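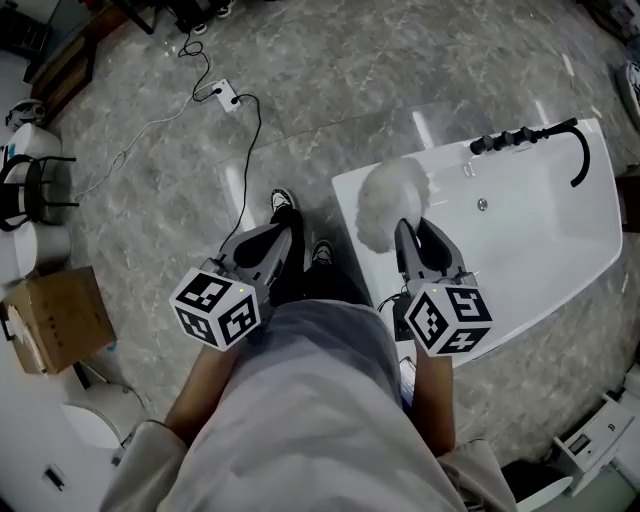

*A white freestanding tub on gray marble-patterned tile.*

# The Tub in the Middle of the Room

For most of the last century a bathtub was something you pushed into a corner. It had one finished side, three hidden ones, and a line of caulk where it met the wall. The person who cleaned it knelt on one side and reached. Then homeowners began asking for tubs that stood on their own, and the bathroom had to be drawn again.

The floor drain moved. The faucet came up through the tile or went onto a deck nearby. Soap, which used to have a ledge, had nowhere to go.
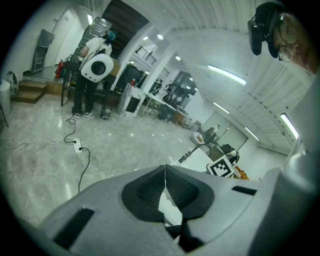 NAMIVVILLE, 2024-04-26 - Åsmund Grønli has been fitting bathrooms here long enough to have taken out many of the corner tubs he put in. He keeps a shop on the road to the reservoir, with a row of used cast-iron tubs out back under a tarp. He sells very few of them.

"People come in wanting the shape," he said. "Then I ask where the water heater is and how big."

A deep soaking tub can take more than 50 gallons before anyone steps in. Many of the older houses in town have heaters smaller than that, so the first bath in the new tub is a lukewarm one. Grønli now asks for a picture of the heater label before he will write an estimate. He also asks what is under the floor. Water is heavy, and two of the jobs he took last September needed extra joists before the tub could go upstairs.

The other question is the gap. Grønli likes at least 4 inches between tub and wall, and more if the room allows it. Any less and a hand won't fit, and whatever falls back there stays. He has pulled out combs, a paperback, and a child's boat that had been missing for years.

Frøydis Eklund cleans vacation rentals on the Haugland side of the lake. Her view of freestanding tubs is mixed. The inside is easier than the old kind, she said, with no corners for scum to build up in. The outside is extra work, and so is the floor beneath the curve, where dust and hair collect. She charges more for a house that has one.

"An owner told me it was a small bathroom," she said. "It was small. It took me longer than the kitchen."

She uses dish soap and warm water on acrylic and saves powders for enamel. Long handles help with the far side. She dries the faucet last, since the water in Namivville is hard and leaves spots within the hour.

Cost varies a great deal. Grønli says nearly 2,000 dollars is common for labor when the drain has to move, and a floor-mounted faucet can add more than the tub itself. A used corner tub from behind his shop is 200 dollars, and he will deliver it.

Eklund has a corner tub at home. It came with the house, it is pale green, and she has no plans to change it.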